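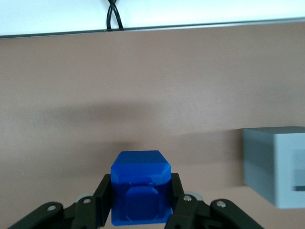 Do I need experience with puzzles or building blocks to take part?

We are looking for people of all levels, and most places are kept for those who have not held a toy block in many years.

Konville is a small workshop for tactile games. We are now preparing a new block set with the working name Flirier, and we invite 36 adults to handle the cubes, sort them, stack them and put them back in their box, and to tell us what their hands think about it. The sessions are in September.

About the cubes

One of the cubes in the set is bright blue, with beveled upper corners and a raised eight-sided shape on the face. This raised shape is the part we have discussed most in the workshop. Some of us like to find it with the thumb and turn the cube without looking. Others say that it disturbs them when they stack. We would like to hear opinions from people who did not spend the whole spring with it.

The bevel is the second thing we ask about. My own first wish was for sharp corners, but in the end I was alone with this wish.

What you will do

A session takes two hours, with a break in the middle. You sit at a table with one other participant and one person from our side, who takes notes. In the first part you get a mixed pile of cubes and you sort them in any way that feels right to you. Please do not ask us what the right way is – we do not have one. In the second part you build from a printed card, and after the break you build the same thing again with your eyes closed. At the end you pack the set into its box. We are very interested in the packing, so please do not hurry with it, even if you want to catch a bus.

After the session we have a short talk. It is recorded as sound only, and the recording is deleted when the notes are written out.

Who can take part

You should be 18 or older and able to follow simple spoken instructions in English. Participants who are blind or have low vision are very welcome, and also people with stiff or painful fingers. For these participants we can make the session shorter or divide it into two visits. Please do not apply if you design or sell block sets for your work.

Each participant comes for two sessions, at least one week apart. In the second one the cubes are the same but the cards are different.

Payment and practical matters

You receive 93 euros when both sessions are done. If you can come only once, we pay half. Coffee, tea and something small to eat are on the table in the hallway, and we ask you to wash your hands before you go back to the cubes.

The sessions are in the Stonetti building, room 108, on the ground floor. The door is wide enough for a wheelchair and guide dogs can come in. Morning sessions start at 9:30 and afternoon sessions at 14:00.

How to apply

Write a few lines to Oona Kiiskinen at Konville. Tell us your age, which hand you prefer, whether mornings or afternoons suit you better, and if there is something we should know about your hands or eyes. A CV is not necessary. We answer every message, also when the group is already full, and we can keep your name for the next round if you wish so.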